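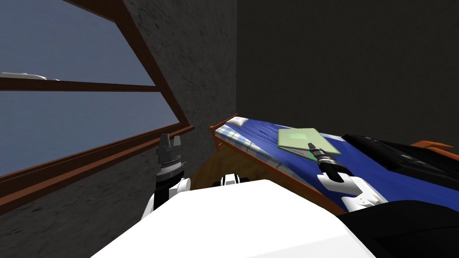

Bedroom scene, Friday, mid-run. Right arm at the green item on the blue cover, left arm up by the window.

Got in before Rocío Zapata and started the bedroom set again. Same task as all week: take the flat green thing off the bed and put it on the sill. The first runs were fine. Then the right arm stopped dead over the cover with the fingers at the near edge of the item and the log filled up with contact force warnings. I let it sit to see if the watchdog would catch it. It didn't. I had to kill the run by hand.

That bothers me more than the stall does. The watchdog is supposed to stop both arms when either wrist reads over the limit for two seconds. In the log the right wrist was over the limit the whole time and the stop flag never changed. Only the left arm went quiet, and it had no work to do anyway.

I told Maritza Ospina before the morning call so she wouldn't hear it there first. She asked if the real unit at Tulholm is on the same build. It is. She called Savvas and had him power it down until we know more. He wasn't happy, he had people coming over to see it in the afternoon, but he did it.

Spent the rest of the morning replaying. What I have so far:

- The stall comes back if I start from the saved state. It does not come back every time from a cold start.
- Turning off the cloth physics on the cover makes it go away. I don't think the cloth is the cause, I think it just keeps the force noisy.
- The force reading dips under the limit for a single tick now and then. The timer resets on every dip.

So the third one is the fault, or most of it. A reading that bounces around the limit never adds up to two seconds. Whoever wrote the timer assumed a steady push. I went to look up who wrote it and it was me, in August, during the move from Nimri to Clondus. I had forgotten that file completely.

Lunch at my desk. Rocío Giraldo came by about the Bondum invoices and I was short with her. Should say something on Monday.

After lunch Zapata and I went over the fix. She wants a leaky counter – goes up while the force is over, comes down slowly while it's under – and no hard reset anywhere. I wanted a plain filter on the reading because it's less to explain. She pointed out that a filter delays the stop on a real hard hit, and she's right. We wrote hers. With the counter in, the saved state trips the stop in roughly 3 seconds and both arms hold. Ran it three times with the same result, then got the stall once more from a cold start and it tripped there too.

Abelardo Tello read the change and sent it back with two comments. One was a variable name. The other was that the stop flag goes out on the same channel as the arm commands, so if that channel backs up the stop waits in line with everything else. I don't have an answer for him. It probably needs its own channel and that won't be done by tonight.

Maritza's decision: Tulholm stays off until the channel question is settled, counter or no counter. Savvas asked if he could run it at low speed with someone on the button. She said no. I would have said no too, though I was glad not to be the one asked.

Wrote up the incident form. Under "injury or damage" I put none, simulation only. Under "could it have happened on hardware" I put yes. Zapata read it over and made me add that the manual stop worked, which I had left out.

To do: test with the left arm loaded, since every failure so far was on the right. Check whether the older logs have the same dips. Save today's state somewhere the cleanup job won't get it.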